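Giving Diary | Small Funds, Scholarships
Reading time: 5 min

01/07/2023

Third day back at the Sorketti Fund desk and the year-end appeal is nearly closed out. I came in on a Saturday to get the last of the mail opened without the phone going. The heat in the Diltow office runs on a weekday timer, so I kept my coat on until ten.

There were 84 envelopes in the tray. I expected fewer. A lot of people mail their gift between the holidays and it takes a week to reach us, so the pile after New Year's is always bigger than the pile before it. I sorted by postmark first. Anything stamped in December goes on last year's list, even if I open it in January, and the donor gets a receipt with the December date on it. Anything else goes in the new book. Three had no readable postmark at all and I put them to one side with a sticky note.

By eleven I had them all slit open and the checks face down in the order they'll be entered. Most were for the scholarship at Cassim College. A handful said "where needed most," and a couple were for the book grants, which we have not advertised in two years. Somebody must have kept an old card.
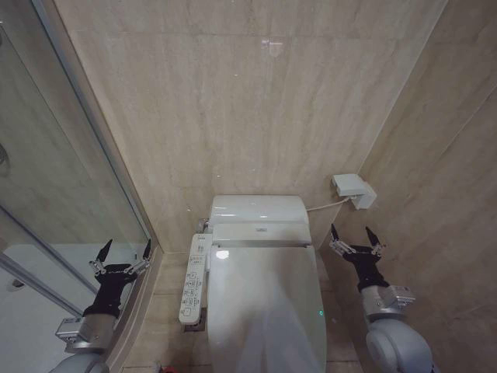
The reply card needs work before the next mailing. We printed 1,000 of them in the fall and I now have the same mistake on card after card: people check the box for a gift in memory of someone and then leave the name blank, or they write the name where their own address should go. I don't blame them. The boxes run in tight rows down one side with labels in tiny type, much like the long white panel of little buttons on the side of that toilet, and a person filling it in at the kitchen table will guess. I marked up a proof in pencil with half the boxes gone and the memorial line moved to the top, in the same size type as the letter. It looks a bit bare but I could read it from across the desk.

Then data entry. Narneo was slow again. It logged me out twice, and the second time it lost the batch I was in the middle of, so I had to enter nine gifts over. After that I saved at the end of every page. I have asked before whether we are on the cheapest plan and I think we are. The renewal comes up in February and I would like to at least see what the next plan up costs.

Duplicate records are the other thing. I found one couple in there four times: once each, once together, and once with the last name spelled wrong. Each of those records got the appeal letter, so they had four letters from us in one week. They sent a gift anyway. I merged the records and wrote an apology by hand at the bottom of their receipt letter. 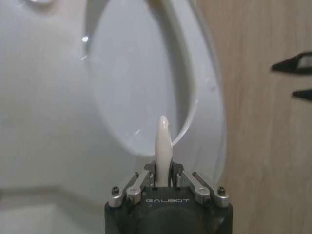

Does a ten-dollar gift get the same letter as a big one? Every gift gets a letter with a real signature on it, and the wording doesn't change with the amount.

That was settled before I started and I have kept to it. The only thing that varies is the line I add at the bottom, and that depends on whether there was a note in the envelope. Today there were more notes than usual. One donor wrote that she had been the first in her family to finish at Cassim and that her own scholarship had covered her bus fare and little else. Another asked us to stop using window envelopes. I put both in the folder for the spring newsletter, with a reminder to get permission on the first one.

I ate lunch at the desk – cheese sandwich, the end of the holiday cookies. Then the bank slip. I added the checks up twice on the machine and got two different totals, and the third time matched the first, so I went through one by one and found I had keyed a 200 as a 20. It is always something that size. The slip is made out and locked in the drawer for Monday.

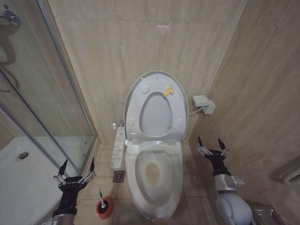 Seat up, control panel at left.

In the afternoon I worked on the report to the college. They want it in a new format this year, with each award listed next to the restrictions the donors put on it. That sounds simple and took two hours. Some of our restrictions go back to letters typed long before I was here, and the wording is loose. One says the money is for "a deserving student from the north side of Diltow." The north side has grown a good deal since then and I don't know where the writer would have drawn the line. I copied the sentence into the report exactly as it stands and put a question beside it. I'd rather the college tell us how they have been reading it than make up a rule of my own.

Another restriction names a major that Cassim dropped. That award has sat unspent, and the balance keeps getting carried forward in the book with no remark. It should have been raised before now. I drafted a short letter to the family asking if they would be willing to open it to a related field, and I'll let it sit until Monday and read it again before it goes anywhere. It came out stiff. The second paragraph sounds like a bill. 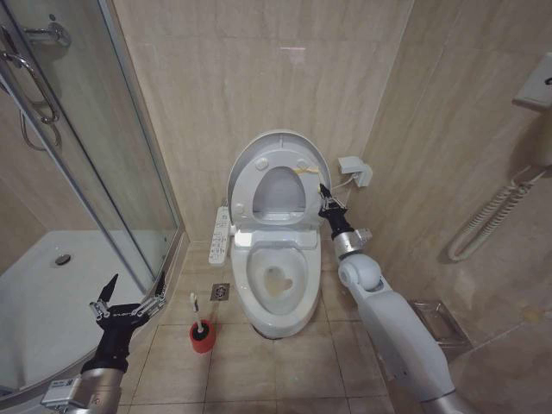 Left for Monday

Deposit to the bank before noon. Call the post office about the three envelopes and see if they can say anything from the bar codes, though I doubt it. If not, I'll go by the date on the check and write that on the record.

Send the marked-up card to the printer and ask for a price on a smaller run. We have plenty of the old ones left and I don't want to throw them out, but I don't want to mail them either. They might do as scratch paper.

Year-end statements for monthly donors. These go out by the end of the month and I have not started them. Narneo will produce them in one go if the addresses are clean, and they are not clean, so that's a morning at least.

Ask for more stamps. I used the last roll today and finished with a strip of old ones from the back of the drawer, two to an envelope.

Locked up at ten past four. It was already getting dark and the lot had iced over by the steps – need to call about salt too.

Filed under: Appeals, Record Keeping, Thank-You Letters

© Giving Diary. All rights reserved. | Contact | Back to top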